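**Ticket 1870**
**Product:** Kasport catalog and e-book reader
**Submitted by:** Sabina Matubbar, Cloltbridge Library
**Assigned to:** Sewwandi Jayawardena, Drurik Support
**Status:** Fix applied, open for confirmation

**Problem as reported**

The library holds the Gunawardena anthology of translated short fiction in its second edition. The book contains 26 stories. In the e-book reader, the contents page lists every story under the name of the editor. The names of the authors and translators do not appear, although they are printed correctly at the head of each story. A search by author in the catalog returns no result for any of the writers in the book. The first edition displays correctly.

**Steps already taken by the library**

- Removed the e-book and loaded it again from the publisher's file.
- Cleared the reader's saved data on two public computers.
- Opened the same file in another reader, where the contents page was correct.

**Log**

*November, 9:40 a.m. - S. Jayawardena*
File received and opened in the test catalog. The fault was reproduced. The record for the second edition was made by copying the record for the first, and the copy kept the editor's name in the field that Kasport uses for the author of each part.

*11:15 a.m. - S. Jayawardena*
The author field was cleared and the file was read in again. Author names now appear on the contents page. Translator names are still missing. Two stories share the title "The Ferry" and were merged into one entry, with the second writer's name dropped.

*1:30 p.m. - S. Matubbar*
The library confirms that the two stories are separate works by different writers, and asks that they not be joined under one heading. The library also asks that the translators be searchable. Several reading groups choose their books by translator.

*3:05 p.m. - S. Jayawardena*
Merging by title has been turned off for this record. Translator names were added by hand from the printed contents page and the search index was rebuilt. The new record also opens the picture description field, which was hidden in the old one.
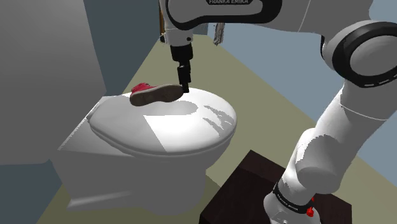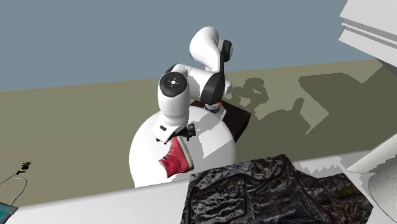 The corrected record for the anthology should now be checked against the printed book, with attention to the order of the stories and the spelling of the translators' names. Where the description field is filled in for any title, one plain phrase is enough: "red shoe on a white toilet, with a robot arm" would serve for the first picture above, and "white robot arm with black joints" for the second. Names of authors and translators should not be entered in that field - the search index does not read it.

**Requested from the library**

Please search for each translator by last name and report any that return no result. Please also confirm that both stories titled "The Ferry" open at the correct page. The ticket will remain open until a reply is received.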